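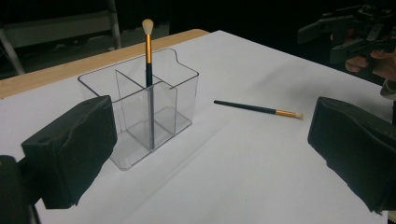 From: Josué Quintana
To: vanity-list
Subject: Re: [vanity] Brushes upright or flat? (and which box)

Stepan Kravets wrote:

> Hi all, I joined in November and have mostly been reading. My brushes
> live in a zip pouch and the fluffy ones come out looking like they
> slept in it. I'm thinking about one of those clear boxes with dividers
> but have three questions before I spend money. Do you store brushes
> bristles up or lying down? Do the clear boxes scratch as badly as
> people say? And is there any point in a box with only a couple of
> compartments, or will I outgrow it in a week? I have 14 brushes, most
> of them with long handles. My shelf is 38 cm deep, so space isn't the
> problem. I also don't want to look at a mess all day.
>
> Stepan

Stepan, welcome! You've asked about my favorite subject in the world, so get yourself a drink.

Bristles up, every time, for anything fluffy and dry. A big soft powder brush wants air on all sides and it holds its shape so nicely when nothing is leaning on it. Mine went from the pouch to a clear acrylic box two years ago and I still get a little kick out of seeing them stand there in the morning. Cream-white bristles, gold ferrules, black handles going all the way down behind the clear wall – it's like a tiny shop window on my own table.

Freshly washed is another matter. Those go flat on a towel with the heads hanging just over the edge of the table, overnight at least, and only then back in the box. If you stand a wet brush on its handle the water runs down into the ferrule and gets at the glue. I lost a lovely Citier blending brush that way. The head came off in my hand at 6 a.m. before my cousin's wedding and I did the rest of that eye with my finger.

On scratching: yes, acrylic scratches, but mostly people do it to themselves with paper towels. Use a soft cloth (the kind for eyeglasses is great), lukewarm water, one drop of dish soap. Nothing with ammonia or alcohol in it, please, it can leave the plastic hazy or covered in hairline cracks. I wash mine out about once a month, usually while the brushes are drying anyway. Powder collects in the bottom corners, and a cotton swab gets it out in no time.

The scratches I do have are all on the base, from dragging the box across the shelf. Four of those little clear bumper dots from the hardware store fixed that.

Now, the compartments! I would not laugh at a box with a single partition down the middle. Mine is a Prallano, the low one with the scooped cutout in the wall, and I love that cutout more than is reasonable. I can get my fingers in there and pull out a short brush without knocking over its neighbors. With 14 brushes you could do face on one side and eyes on the other and be perfectly happy. I have more than that and I only added a second box when the eye side got so tight that the heads were rubbing.

What does matter is the height. Long handles in a low box tip over to one side if there are only two or three of them, and then you have a fan and not a row. A few ways around it:

- Fill the bottom third with glass beads or clean aquarium gravel. Pretty, and the brushes stay where you put them. It does make washing the box a pain.
- Cut a piece of shelf liner to fit the floor of each compartment. The handles stop skating around. I do this one.
- Put the tall ones along the back wall and let the short ones stand in front. They hold each other up once there are enough of them.

Small brushes are where I'm less strict. My little concealer brush spends half its life lying beside the box, I use it so often, and it has come to no harm. If the short ones disappear down in the compartment where you can't tell them apart, give them a shallow tray. Boychuk made a nice one with a lip on it, but I haven't seen it in stores lately. Maybe someone on the list knows if it's still around?

Dust is the one real argument against an open box. If your shelf is near a window or you have a cat, look at the Stellau with the hinged lid, but measure your tallest brush first, handle and all. My biggest powder brush doesn't fit under it. A clean cotton napkin draped over the whole thing at night does the job too, and you can throw it in the wash.

One more thing on looking at a mess all day, and this is only my taste. Clear boxes look best on something plain. I had mine on a patterned tray and it was a jumble, you could see the flowers through every wall. Moved it to a bare white tabletop and the whole corner calmed down. I was so pleased that I cleaned out the drawer underneath the same evening and found some 50 sample packets of foundation, none of them my shade.

So I'd say get the small box, stand the fluffy ones up, and live with it for a month before you buy anything bigger. And do write back and tell us how you sorted them. I'm always curious whether people go by size or by use – I've switched twice already and may be about to do it again.

Josué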